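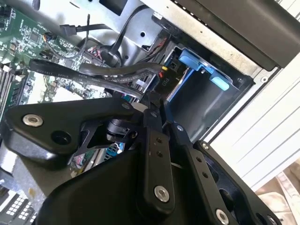
*Fig. 7. Gripper inside the tower, wrist camera view. The flat data cables pass just above the bracket arm.*

## 6.3 Recovery after a cable snag stop (fault 240)

Fault 240 means that the arm has stopped because the side force on the gripper became too high. In the Mbwambo cell the usual reason is a data cable caught by a finger plate or by the bracket arm. The controller holds the position and keeps the motors on.

**CAUTION:** Do not press Resume on the pendant while the fault is open. The arm will continue the old path and can pull the connector out of the board.

**CAUTION:** Do not put a hand between the finger plates before step 4 is finished.

1. Press Hold on the pendant. Wait until the yellow lamp is steady.
2. Open the wrist camera view and look for the place where a cable is near the gripper. Check the bracket arm first, then the finger plates and the small gap between the linkages.
3. Select Manual, then set the speed to Creep. Confirm with code 972.
4. Press the emergency stop and turn the key to Off. Take the key with you.
5. Move the cable free by hand. Hold it by the flat part. Never pull on the connector.
6. Put the key back, release the emergency stop and stay in Manual.
7. Raise the gripper straight up by 83 mm. If the force value rises above 33 N, stop and repeat from step 4.

> **Note:** In older Barketti pendants the Creep setting is lost after an emergency stop. Set it again before step 7.

### 6.3.1 Check of the connectors

A snag can loosen a plug even if the cable looks normal. Do this check each time, also when the stop was very short.

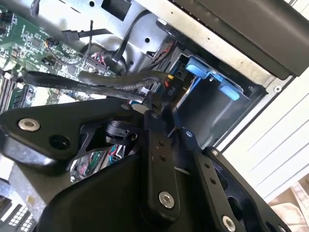 *Fig. 8. Area to check: the power connector near label P10, with the flat cables beside it.*

1. Follow each flat cable with your eyes from the memory side to the drive bay.
2. With the key at Off, press lightly on the power connector with red and yellow wires. It must not move.
3. Check the small wire plugs near the top edge of the motherboard.
4. Look at the two light blue tabs at the drive bay. If one is cracked, put the tower aside and write this on the job card.
5. Clear the fault in the menu Service > Faults and send the arm to Home.

If fault 240 comes back in the same tower, do not try a third time. Remove the tower from the cell and inform Gladys Kinyua at the Brernham workshop. Write the program name and the last force value in the fault book.

*Section changed 29 April 2019 by Neema Ogola: step 4 was added before the manual work on the cable.*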